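Notes from the low table: tea, boxes and the surface they live on

I have strong feelings about tea storage, which tells you how my thirties went. What follows is everything I know about keeping a small table and a tea box in decent order. It isn't much, but it cost me several good tea bags to learn.

## The tabletop first

Pale wood is forgiving about some things and a terrible gossip about others. It hides flour, salt and most biscuit dust. It will announce a drip of black tea to the whole household. If you drink tea over pale wood, wipe as you go, with a cloth that is barely damp, and dry it after. A soaked cloth raises the grain and leaves the surface feeling like a cat's tongue.

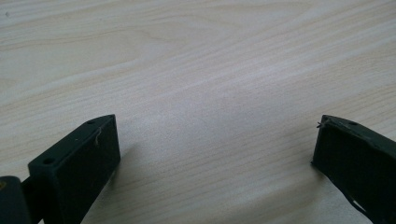
Wiping with the grain is the one piece of advice my old neighbor Chih-ming Choi ever gave me that didn't involve parking. Straight grain makes this easy. Ours isn't so obliging: the lines wander on a slant and then go off into long shallow curves, so you follow them like a bus route. Get your eye down near the surface before you decide you're finished, too. A single dark speck, like the one up near the corner, can be a crumb, a bit of grit or a permanent mark, and it's worth knowing which before you drag a cloth across it. Grit scratches. Lift it off with a fingertip or a scrap of tape and then wipe.

Things I no longer use on pale wood:

- Lemon juice. It smells like progress and leaves a patch.
- The green side of the sponge, ever.
- Spray polish. It builds up, and after a few months every mug leaves a ghost.
- Vinegar at full strength. A spoonful in a bowl of water is plenty.

Small scuffs I leave alone. I once spent an entire September evening improving a scuff and ended up with a scuff and a shiny place.

## Emptying the box

A tea box wants emptying far more often than it gets. Most people top it up from above, like a coal cellar, and the bags at the bottom quietly turn into hay. Take everything out. Sniff each kind. If a peppermint smells of nothing, it tastes of less.

Tip the box over the sink and tap the base. What falls out is mainly tea dust, plus the odd paper tag. Then go along the dividers with a dry pastry brush. Don't wash the inside. Bare wood drinks water and holds onto it, and you will be drinking mustiness until spring. If it already smells, stand it open in a dry room overnight and be patient. A spoonful of baking soda in an egg cup, left inside with the lid down for a day, does help - just remember it's there before you start refilling.

Dividers that lift out should be lifted out. Dividers that don't should be left in peace. Nazma Dewan freed one of hers with a butter knife and now owns a very roomy tea box.

Wipe the inside of the lid while everything is out. If there's a window in it, use a dry cloth, or breathe on it and rub. Glass cleaner runs into the joint where the pane meets the wood, and it stays there, adding a hint of blue chemical to your Earl Grey. Hold the lid steady with your other hand as you rub. Small hinges are usually held on by small screws, and small screws have small ambitions.
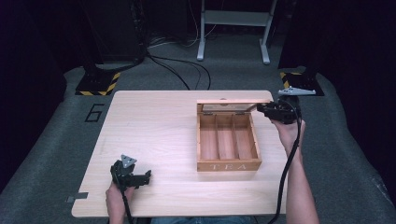 Once it's clean, decide what goes where before a single bag goes back in. With three compartments, I do black on the left, green in the middle and herbal on the right. Peppermint does not get to live with the others. It goes in a tin by itself, because it will flavor the whole box by morning and show no remorse.

Stand the bags on edge, like index cards, all facing forward. Leave a finger's width free in each row. A row packed solid looks wonderful until someone wants the bag in the middle, and then it's confetti.

If your bags have paper envelopes, keep them on. If they don't, the box is for this month's tea only, and the rest stays sealed in the cupboard. Daylight through a glass lid is hard on tea, so park the box away from the window, and well away from the kettle. Steam gets in everywhere.

Loose tea doesn't belong in a divided box at all. I tried it. I still find bits of it when I move the toaster.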